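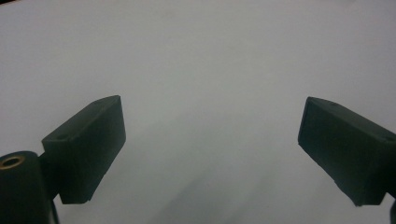 Off-white going gray toward the middle.

The wall at Hindham was supposed to be the easy part. One wall, kitchen side, no windows in it. She'd signed for the flat in February and the wall came with it, and so did the letter from the last tenant, folded into the fuse box. Two lines. Please don't hang anything on the kitchen wall. It took me a long time.

That was all. No name. No number to call.

So of course she bought a hook. Then a second hook, brass, from the shop on the Groddale road, and a calendar from Vaher with lighthouses on it, and she put all of it on the counter and left it there nine days. Ate standing up. Looked at the wall.

Her sister on the phone – just hang the calendar.

I'm going to.

It's a wall.

I know what it is.

The rent was 530 and the bus to Zalton left at ten past six, and there wasn't time for this. There was never time. Shoes, keys, bread in the mouth, and then at the door she'd turn back and check. What for? It was the same every morning. Pale at the top, a little bluish if the light was weak. Then a soft kind of gray lower down that came and went depending on the hour. She started to know the hours. Seven was thin. Four in the afternoon, when she got off early, was the best one, it slid in slantwise and stayed till the kettle was done.

She tried to find the brush marks. Got right up close with her cheek against it like she was listening for neighbors. Nothing. Whoever did it had sanded and painted and sanded again, must of been weeks. Must have been out of their mind, or sad, or both. You don't do that to a rented wall. You do the one coat and get your deposit back.

Her deposit was 1,259. She thought about that too.

At work they moved her desk. Then they moved it again, next to the printer, and somebody's coats got hung over the back of her chair while she was in it. Sixty-six unread by lunch. The new system asked for her password and wouldn't take it and asked again. She came home with all of it still going in her head, every bit, and sat on the floor with her back to the oven. Coat on.

Four o'clock was long gone. She put the lamp down on the floor next to her and the gray came up anyway, a different one, lower.

She sat there untill her legs went.

Next day she bought a tin of filler. No reason, there were no holes. It just seemed like something to have in the house, the way people have candles. She put it under the sink with the hooks. The lighthouses went on the bedroom door, with tape, crooked, already on the wrong month.

Her sister came to stay, end of spring, two bags and a plant. Walked in talking. Talked about the bus, the driver, the man with the sandwich, put the plant on the counter, took it off, put it back. Then she stopped.

What did you do to this?

Nothing. I haven't done anything.

It's nice. Her sister had her hand out flat, a few inches off, not touching. It's kind of – did you paint it?

Someone did.

You should put a picture up.

The kettle started. She got the cups, the good one and the chipped one, and gave her sister the good one, and moved the chair so it faced the right way.

Sit a minute, she said. It's nearly four.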